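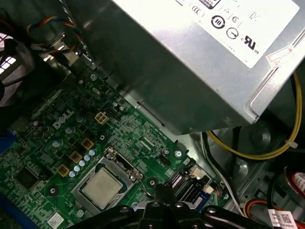
A power supply unit and a Dell motherboard in an open desktop case.

A second working life

When the district library at Holtmont replaced its public computers in November, the old machines were not sent for scrap. They went by van to the Pîrvu Trust, which has spent 3 years placing used office equipment with village schools, advice centres and small charities.

The Trust accepts desktop computers, screens and keyboards from employers within 35 miles of the town. Last year it passed on 306 machines. Each is offered with a printed guide and a telephone number that is answered on weekday mornings.

Rodica Roman, the Trust's director, regards the telephone line as the larger part of the work. "A school will ask us for a computer," she says. "A month later it will ask us how to set up a printer, and we must have somebody there to reply."

Demand is greatest among groups that teach adults. At Nundudau Hall, Marthinus Venter runs an evening course in letter writing, household budgets and online forms. Over 40 people have completed it, many of whom had never used a keyboard. Mr Venter allows them to repeat any session without charge, and the class on passwords is the one most often taken twice.

Money remains a difficulty. Donors are usually willing to part with equipment, but transport and storage must be paid for, and the lease on the Trust's present building ends next winter. Discussions with the owners are continuing.

Marlene Bastos, who oversees requests from schools, has meanwhile asked applicants to state how many desks they have and whether the room can be locked. Forms may be collected from the library's front desk or requested by post.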